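Home | Lists | Archive | Search | Help

[open-day] Re: Demonstration of hand-held grippers, visitor arrangements

From: Geetha Marar
Date: February 9, 2023

Dear members,

Thank you for the replies to the first notice. One of them is quoted below, as it raises points that several departments share.

> Our group from Losier would like to attend both parts of the
> demonstration. Will visitors be allowed to use the grippers, or
> only watch? We also need to know whether the Hemer room can
> hold all 34 of us at one time.

Visitors may use the hand-held grippers under supervision. Each turn is limited to 30 seconds and starts with the fingers fully open over the tabletop. Staff will place an item only when the visitor is ready – please do not bring objects of your own.
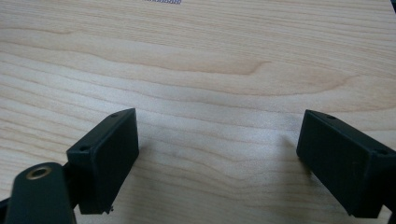 The Hemer room is approved for 35 persons, staff included. A group of 34 must therefore be divided, and we ask Losier to send us two lists of names. The second half may begin in the Carine room, where the recorded tasks are replayed on a screen, and change places at the break.

The finger pads used on the day are 3D-printed parts. They should be held by the handle side only, and any loose pad should be reported to the staff member at the table. Spare sets will be kept in the Rao cabinet.

Recordings made by visitors will be added to the practice set, which now holds 500 short tasks. Those who prefer not to have their turn recorded should say so at the door – this does not affect their place in the line.

Lists of names may be sent to me directly.

Respectfully,
Geetha Marar
Visits and Demonstrations

Related messages
Demonstration of hand-held grippers, first notice
Carine room: screen and seating
Report on the August open day
Parking for visiting groups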